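Goodall 60 Blank Filter Cell for Sesero Rail Systems

The Goodall 60 is an unthreaded filter cell that you bore out yourself. It ships as a solid aluminum ring blank on a finished base, so the base fits the rail and the center is left for you to cut to the filter, window or thin lens you need to hold. The outside diameter is 60 mm.

The base is machined to drop onto any Sesero carriage and is held by a single clamp screw on the left side. It also fits the older Engate carriages if you remove the spacer plate first. It does not fit the Zavel narrow rail.

A small center mark is cut into the front face and sits on the optical axis of the standard Sesero holders. Chuck the part on the outside diameter and indicate off the mark before boring. Leave at least 3 mm of wall at the set screw holes. The blank is 7 mm thick, which is enough for a seat and a retaining ring with most filters. The ring is sold separately.

The finish is black anodize. Anything you cut will be bare metal, so paint or re-anodize the bore if stray light is a problem in your setup.

Included: one blank cell, one clamp screw, one hex key, two nylon-tip set screws. Filters are not included.

Condition: new, in the original bags. There are 5 on the shelf from this batch and more are expected in October. We can bore them to size for an added charge. Send a drawing or the filter part number with your order and allow extra time. Bored cells can't be returned. Unmodified blanks can be returned in the original bag.

For machining questions or quantity pricing, ask for Rafsan Amarasinghe at the sales desk.

Page last updated Jun 22, 2024

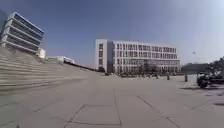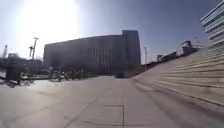 Top: banded building beyond the stone steps. Bottom: columned front against the sun.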